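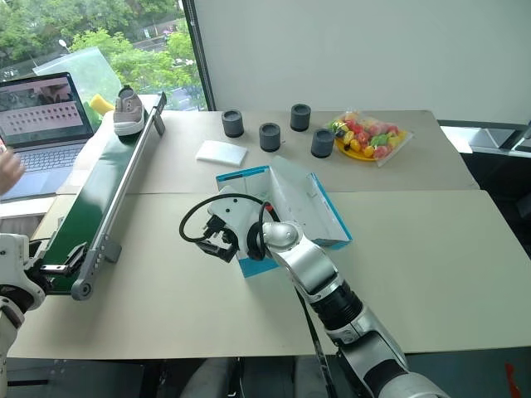

September, evening

Up at six. Dark still, and raining a little. Made coffee and ate the rest of the cornbread standing up so I could get to the piano before work.

The A above middle C has dropped again. I tuned it on the first of the month and it held for eleven days. The two strings next to it are fine, so I think the pin is loose in the block. I tapped it in a hair with the punch and brought it back up to pitch. If it slips again I will have to order an oversize pin from Wiretti, and they won't ship fewer than a dozen.

Drove to Starngate at lunch to see the Furtună upright Nazma Sarkar wrote to me about. It belonged to her aunt and has been in a sun porch for years. Walnut case, faded on the window side. The number inside the lid is 1,716, stamped twice, once upside down. I had never seen one of theirs in person. The keys are good, hardly any chips, and only the lowest octave is sluggish. The hammers have deep grooves and the dampers on the tenor section are hard as cardboard. Moths got into the felt under the keys. I pulled out the bottom panel and found a church bulletin, two pencils, and a good deal of mouse nest.

She had been told by somebody in town that it was worth 3,000 dollars. I said I didn't think so, not in that shape, and that moving it would cost more than most people would pay. She took that well enough. She asked if it could be played as it is and I said yes, if you stay off the bottom octave and don't mind it being flat. She played a hymn on it, all the way through, four verses. It sounded better than I expected in that room.

I told her I would ask Yiran Du to look at the pinblock before she decides anything. Yiran has rebuilt more uprights than I have and has the torque wrench, which I still haven't bought.

Back to work by two. Long afternoon.

Called Yiran after supper. She can go up the week after next. She thinks the sun porch will have done more harm to the soundboard than to the pins, and wants me to check for cracks with a flashlight from behind if I get there first. I should have done that today. I had the flashlight in the car.

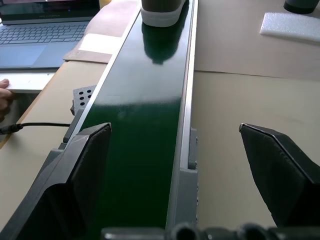 Broncombe Piano Circle Newsletter, Issue 86

Late. Couldn't sleep, so I came back down and wrote up the list for the Furtună:

Key bushings, all
Damper felt, tenor and bass
Hammers, file first and see
Bridle straps, full set
Punchings under the keys
Two casters

The felt is the expensive part. The straps I already have, left over from the school piano, though I need to check that they haven't gone brittle in the basement.

I also tried the Clementi again with the practice rail down. The left hand in the second page is still uneven at anything over a walking pace. I have been starting at the top every time and getting tired before the hard measures, so tomorrow I'll begin with those eight bars and leave the opening alone.

The A is holding so far. Humidity in the front room was 58 when I turned the lamp off. Need to fill the car in the morning and put the flashlight in my coat.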